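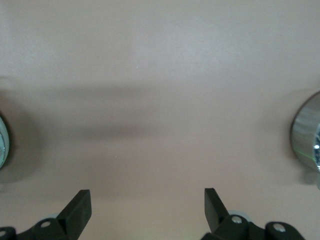 Small tracks need a fairer share of the calendar

The provisional fixture list for next season has been circulated to licensed trainers, and the racecourse at Venimside is again left with two meetings, both of them in the least attractive weeks of the winter. The racing authority describes this as a holding position. Those who train and ride in the district are entitled to regard it as something more serious.

Venimside is a turning track of modest size, with a short straight and a surface that drains well. It has never claimed to rival Karnstead, where the prize money is greater and the stands are full on feature days. Its value lies elsewhere. Young horses learn to race there without being overwhelmed, and apprentices are given rides that they would not be offered in stronger company. Rosalie Thaler, whose stable at Koivisto is among the smaller ones in the region, has started most of her maidens at the course, and several have gone on to win at Karnstead.

The argument for concentration is familiar. Larger meetings attract larger betting turnover, and the cost of staging a card varies little from one course to another. In a written response to trainers, Lefteris Raptis, speaking for the programming office, observed that average fields at Venimside had fallen below those elsewhere. The figure is not disputed. However, fields fall when meetings are placed so far apart that a trainer cannot plan a campaign around them. 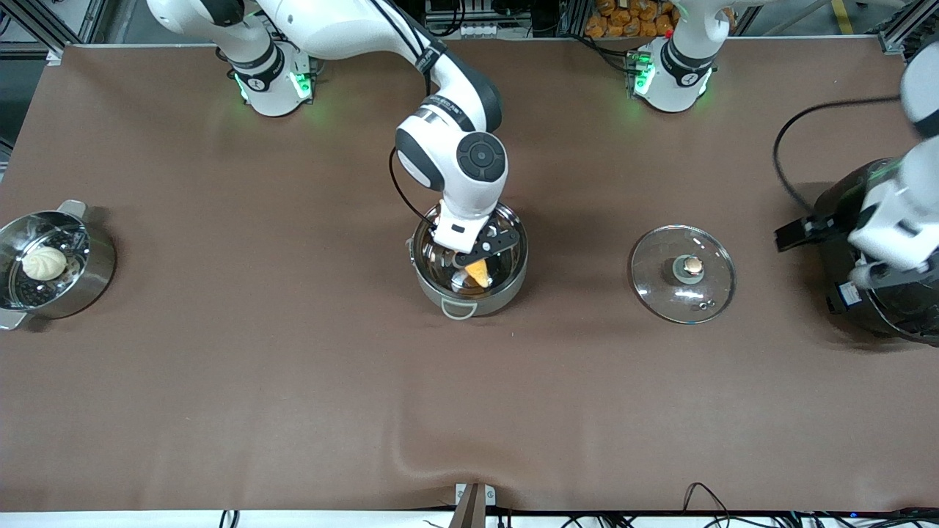 The distance involved also deserves attention. A return journey of 300 kilometres is a small matter for a stable with its own transport and travelling staff. For a trainer with 17 horses in work and one lorry, it takes a full day from the yard and may cost more than fourth place will repay. Owners notice such sums, and some of them leave the sport.

A reasonable settlement is available. The authority should restore a September meeting to Venimside, restrict two races on the card to horses that have not won, and reserve one for apprentice riders. It should then allow the arrangement to run for long enough to be judged properly. Graça Paiva made a similar proposal at the last trainers' forum, and it received no formal reply.

The consultation remains open, and submissions from owners and stable staff will carry weight if they are made in writing before the final list is approved.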